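Subject: Re: [stisgate-courts] Saliba v. Zallura, song order

On Friday a list member wrote:

> Can someone who read the order in No. 1304 explain what was decided? The
> paper said the judge "threw out" the case over the Zallura radio ad, but
> the court calendar still shows a conference in February. My
> understanding was that Saliba wanted the ad pulled and also wanted money,
> and I don't see how both can be gone if there is still a conference.
>
> Also, does it matter that the ad only used the chorus? The article made a
> lot of that and I couldn't tell if the judge did.

I picked up a copy at the clerk's window and read it through twice. It runs 16 pages, and the first five are history that people on this list already know. The newspaper got it wrong. The case was not thrown out. What the judge denied was the motion for a preliminary injunction, meaning the request to stop the ad from running while the case goes on. The claim for money is still there, and so is the request for a permanent order at the end. Nothing was dismissed.

For anyone who joined after last summer: Saliba publishes the song and says Zallura had permission to use it at the Travuvska festival and nowhere else. Zallura says the festival letter covered "related promotion" and that a radio spot for the same event is related promotion. The spot kept running after the festival closed, with the festival line at the end replaced by the store address. That last part is not disputed. Both sides attached the same recording. 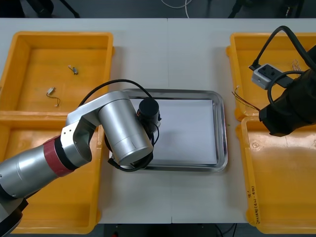 Yellow bins on either side of a steel tray, white tables.

The order goes through the usual four questions. Is the plaintiff likely to win, will it suffer harm that money can't fix, which side is hurt more by the ruling, and what about the public interest. The judge spent most of the time on the second one. Saliba's problem was delay. It knew about the ad in the spring, sent one letter, and filed in the fall. The order says a party that waits that long has a hard time showing it needs help before trial. It also says Saliba licenses its songs for ads all the time and has a rate sheet, which makes it look like the harm can be measured in dollars.

On the first question, the judge said Saliba has "the better of the argument" about the period after the festival closed. I would not read that as a promise. The judge adds in a footnote that the record is thin and that nobody has been deposed. Still, if I were Zallura I would not be telling reporters I had won.

On the chorus point, it got one paragraph. Zallura argued that using only the chorus made it a small use. The judge said the chorus is the part people know, so using just that part doesn't help much, and moved on. There is no holding on it either way. The article gave it four paragraphs, I suppose because it is the part you can hum.

The last section deals with the letters from the public, which somebody asked about here a while back. There were 629 of them in the clerk's file by the time of the hearing, most of them the same form letter with a different signature, asking the court to ban the song from the radio as disrespectful to the old Travuvska harvest hymn. The tune of the chorus is close to the hymn and some people were upset by that. The judge noted that the letter writers are not parties, that neither side raised the point, and that the court has no power in a licensing case to decide whether a song is in good taste. The letters stay in the correspondence file and are not part of the record. I think that is right, whatever you feel about the song. Somebody who believes a law was broken can file a complaint and say which law. A stack of letters to the clerk isn't a way of doing that.
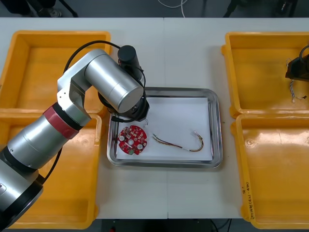 As for the February conference, that is an ordinary scheduling conference. The judge will set dates for exchanging documents and for depositions, and will probably ask if the parties want to try mediation. It is open to the public but there won't be much to see. The last one I sat through in that courtroom took less time than finding parking. If you want to go anyway, check the calendar the afternoon before – it gets moved a lot and the printed notice by the elevator is often a version behind.

Saliba can try to appeal the denial now without waiting for the end of the case. The deadline is short and I have not seen a notice filed. I asked at the window and was told that nothing had come in, but filings can take a day or so to show up. My guess is they won't bother. An appeal would cost more than the ad is worth, and the spot may be off the air by then in any case.

Two corrections to what I posted after the hearing. I wrote that Zallura had agreed to stop using the recording. It did not. It said it had "no present plans" to buy more air time, and the order quotes it that way. I also had the festival letter down as a signed contract. It is an unsigned draft with an email saying "looks fine," and whether that counts as an agreement is one of the things left to decide. Sorry for the mix-up – I was working from notes and the sound in the back rows is poor.

I can scan the order if people want it, but the list strips attachments, so write to me off list. The clerk also has a reading copy at the counter on the second floor. You don't need to fill out a request for that one, just give the case number.

Does anyone know if the Stisgate library is still keeping the hearing transcripts? The binder was gone from the shelf last time I looked.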